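4. Puesta en marcha y primer lavado

Enhorabuena, lo más pesado ya ha pasado: la lavadora está en su sitio, las mangueras conectadas y los tornillos de transporte guardados en su bolsita (¡no los tire, por favor, los necesitará si algún día se muda!). En este apartado le acompañamos con calma hasta el final del primer lavado, que se hace siempre sin ropa. Reserve un rato tranquilo; el programa Limpieza de tambor dura 61 minutos.

4.1 Nivelación

1. Ponga un nivel de burbuja sobre la tapa superior, primero a lo ancho y luego de delante hacia atrás.
2. Afloje la contratuerca de la pata que quiera corregir y gire la pata a mano, poquito a poco, hasta centrar la burbuja.
3. Empuje suavemente las esquinas opuestas. Si el aparato cojea, vuelva al paso 2.
4. Apriete las contratuercas hacia arriba, contra la carcasa.

Nota: en suelos de lamas o tarima flotante conviene repetir la comprobación pasados unos cuantos lavados, pues el suelo cede un poco con el peso. Si le hace falta, el juego de apoyos antivibración Flandine se pide con la referencia 393.

Deje un poco de aire entre el aparato y las paredes, también cuando lo coloque en un rincón, y compruebe que las mangueras no quedan aplastadas por detrás. 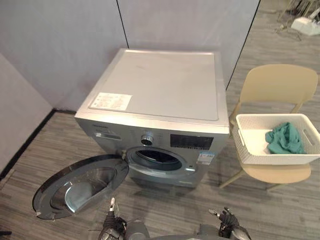 4.2 Primer lavado sin ropa

1. Abra la llave de paso despacio y mire las dos uniones de la manguera. Si ve alguna gota, cierre y apriete de nuevo a mano.
2. Compruebe que el tambor está vacío. A veces se queda dentro la bolsa con los manuales, ¡nos ha pasado a todos!
3. Cierre la puerta hasta oír el clic.
4. Eche media dosis de detergente en polvo en el compartimento II. No use suavizante.
5. Seleccione Limpieza de tambor y pulse Inicio.
6. Al acabar, espere a que se desbloquee la puerta y déjela entreabierta hasta el día siguiente.

Precaución: durante este programa el cristal de la puerta se calienta mucho. Mantenga alejados a los niños y a los animales de casa.

4.3 Si algo no va como esperaba

Código 57: no entra agua. Revise la llave y el filtro de la manguera.
Código 222: hay demasiada espuma. Haga un aclarado extra y, la próxima vez, ponga menos detergente.

Si el código vuelve a salir, desenchufe el aparato y llame al servicio técnico Jurkby. Tenga a mano el número de serie y la factura.

Revisión del texto: Ilse Rathjen, 24 de junio de 2023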